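Chapter 3
Setting as System: The Invented Society in Fiction for Young Readers

Key terms: closed setting, sorting rule, exposition load, threshold scene, focal character, ration plot

3.0 Introduction

A novel set in an invented society must do two jobs at once. It must tell a story, and it must supply the rules under which the story makes sense. In realistic fiction the second job is mostly done before the reader opens the book. The reader already knows what a school is, what rent is, and what happens to a person who steals a car. In the novels treated in this chapter, none of this can be assumed.

Chapter 2 dealt with point of view. The present chapter takes up setting, and treats it as a set of constraints on what characters can do. Three novels serve as the main cases: Sultudau, Nurkon and Temba. All three are written for readers of middle and high school age, and all three take place in closed settings, meaning places that the characters cannot leave at the start of the book. A fourth novel, Plakar, is used in Section 3.5 for contrast.

3.1 The Closed Setting

Sultudau takes place in a river town of 600 people. The figure is given in the first paragraph and does not change, because the town council permits a birth only after a death. Every major event in the plot can be traced to this rule. The heroine's younger brother is the 601st resident, and the family has kept him off the register.

Nurkon uses a different kind of closure. Its characters live on the upper floors of a tower and are assigned to work crews at age 14. The lower floors are run by machines, which the residents hear through the pipes but do not meet until the second half of the book. The author withholds any account of who built them. Readers learn what the residents learn, in the same order.

Temba has no wall and no tower. Its closure is economic: travel requires a permit, and the permit costs more than a year of wages. Students often overlook this case on a first reading, as no character describes the setting as a prison.

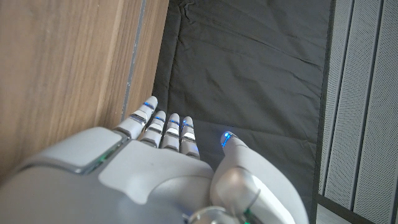
3.2 Exposition Load

Exposition load is the amount of background a reader must hold in mind in order to follow a given scene. It is high when a scene depends on several rules that have been stated but not yet shown in use. It falls once a rule has been acted on by a character.

The opening chapter of Temba has a low load. One rule is introduced, the permit, and it is shown at a ticket window where the narrator's mother is turned away. The opening of Nurkon has a high load. It names the crews, the floors, the bells and the penalties before the first line of dialogue. The difference is partly one of length. Nurkon runs to 620 pages in the standard edition, and its author can afford a slow start.

A high load is not in itself a fault. It does carry a cost, and later sections will consider how each author pays it.

3.3 Before You Read

Read the first three chapters of Sultudau before continuing. Mark each sentence that states a rule of the town, and note the page on which a character first obeys or breaks it. Keep these notes. They will be needed for the threshold scene in Section 3.4, where the heroine reads the register for herself.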